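Handout for week 2 — Soft goods for play kitchens

Before anything else: bring your own scissors again, please. The department pairs have gone walkabout and I'm down to one that cuts felt and several that merely chew it. If you missed the last session, the notes on nap direction are in the Plakberg folder on the shared drive, and you'll need those before you cut anything red and fluffy.

## What I'd like you to think about

Last time we did shape. This week it's labels, and how little of one you need before a child (or a tired adult) knows what the thing is meant to be. I'm very fond of this topic and I will run over, so bring a drink.

When I started making play food for the Lillasum nursery I put everything on the label. Ingredients, a tiny barcode, the lot! It took me 22 hours to finish one jar of pickles and the children used it as a hammer. My second attempt had a coloured oval and a single word, and it was understood straight away.

So, some starting points:

- **Outline first.** A label with its own odd shape does a lot of work before any lettering goes on. Cut it in paper and pin it to the toy, then look at it from across the room.
- **Two or three thread colours.** More than that and the back turns into a bird's nest.
- **Lettering by size.** The name goes biggest. Small words can stay small, but keep them at a height you can stitch without swearing.
- **Border last.** It hides a multitude of sins where the patch meets the body.

## Turning it over

I always check a label upside down. Play food hardly ever sits the way we mean it to — it gets tipped, shaken, poured over imaginary chips and dropped behind the sofa — so the label has to hold its own at any angle. Reading it inverted also stops you reading the words and makes you look at shapes, and that's when you notice the gap that's too wide or the leaf that's drifted.

Look at these with that in mind, and jot down what you spot first before you read any further.
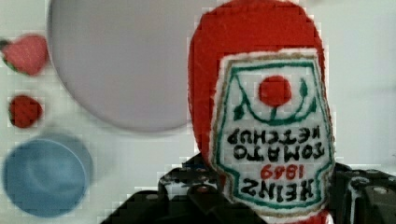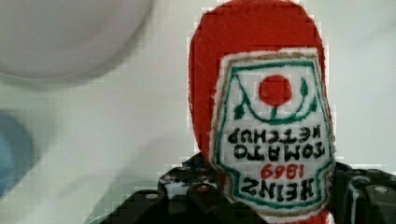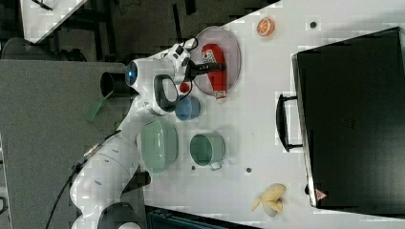 *Play ketchup with its white label, and a round plate under it in the third picture.*

My own answer, for what it's worth, was the keystone, then the red tomato, then the green. The letters came in a poor fourth, even the big HEINZ. The stitching on them is a bit uneven and I wouldn't change it for the world. Perfectly regular lettering on a fuzzy bottle looks stuck on to me, though I know the machine embroiderers among you will be tutting.

Do look at the company it keeps as well. There's a blue cup, a pale green bowl, a teal-green mug and a slice of orange on the table, all plain things in clear colours. A red bottle has no trouble holding its place among those. Put it beside a heap of other red toys and you'd be leaning on that white patch much harder.

## At the table

Work in pairs. One of you makes a label for a bottle, the other for something flat, and then you swap and criticise (kindly).

1. Draw your label at full size on squared paper. Mine are usually 44 mm across for small bottles.
2. Turn the drawing upside down and circle whatever catches your eye first.
3. Take one thing off. I mean it.
4. Cut the patch in white felt and tack it down with long stitches.
5. Stitch the motif, then the lettering, then the border.

Thread is in the Gresten tin. The Gulyás felt is the thicker one on the lower shelf, lovely for bodies but too bulky for patches, so please leave it where it is this week.

For next time, bring your tacked patch even if it's awful, along with one bought toy whose label you think doesn't work. We'll begin with those and go on to stuffing, so wear something you don't mind getting fluff on.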